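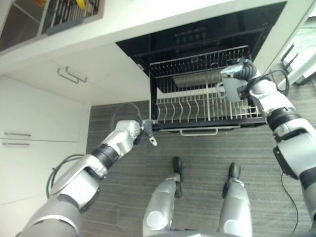

Morsy dish rack task, README for the student team repo. Covers the put-away half only, the washing half lives in the Brondero repo and is not ours. One episode = one dish from hand to rack. The pull-down rack stays down for the whole episode, robot stands facing it. Mug episodes are right hand only, with the mug held up by the top wires, left gripper kept open near the front handle and holding nothing. Plate episodes use the white dividers in the lower tier. Don't mix the two in one folder pls.

Updated Oct 14, 2019

What's in here
455 episodes, 13 operators, 4 dish types. All from the August build weeks plus whatever we got done after classes started. Head view and joint log for every episode. Audio was dropped, too much fan noise.

Folders
raw/ straight off the robot, do not edit
clean/ trimmed start and end, same episode numbers as raw
labels/ one text file per episode
scripts/ Ivska loader and the trim tool

Labels
placed, dropped, timeout, aborted. Dropped means it left the hand before touching the rack. If it touched the rack and then fell its still placed, but put "fell" in the notes line. We argued over this one for a whole meeting, leave it alone until after the competition.

Running it
Install the Ivgate client first, then the loader. Loader wants the full path to clean/, relative paths fail silently. Known bug, somebody please fix. Playback is at half speed by default, change it in the config file.

Before you record
- e-stop in somebody's hand, not on the counter
- rack all the way down
- check the cable at each wrist by hand, move the arm through the full reach once
- feet on the same planks as last time
- new episode number, never reuse one even if the run was aborted

Known problems
Clocks drift between head view and joint log on long runs. The trim tool corrects most of it. Gray mug against gray metal is hard for the segmenter, expect bad masks near the wires. 4 episodes have no joint log at all, listed in labels/missing.txt, skip those for trainning.

Not done yet
Left hand mug episodes. Bowls with the rack half full. Closing the rack afterwards.

Use
Class and club use is fine. Ask on the team list before posting clips anywhere.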